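Skimex hand-held grippers, pair: a review after 829 runs

I wanted to love these, and most days I still do! We bought the pair from Tiedemann in January, and for months they went through everything we asked of them (folding towels, sorting cutlery, a great deal of picking up and putting down sponges). The grip is kind to the hand, and my wrist felt fine even after a long afternoon.

Then, on run 829, the left one let go of a full mug. I had the trigger squeezed all the way, and one finger simply went slack and dropped the lot on my foot. I was wearing slippers, I'm sorry to say.

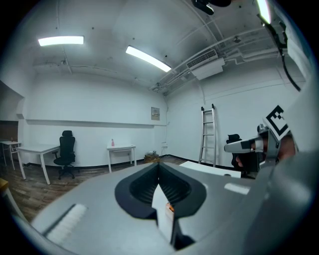 The pair at work, one seen from the other.

Eckhard Janssen, who does our repairs, opened up the left one that evening and found the little set screw behind the finger had backed out. The manual says to check it every 3,000 squeezes, but we were well short of 2,000 when ours went. He put a drop of thread lock on it and did the right one too while he was there, bless him.

Skimex took 11 days to answer my email, then mailed new screws and a friendly note, though no word about changing the manual. I'd still buy the pair again, but please check that screw every week, and wear proper shoes. Four stars from me, and it would have been five before the mug.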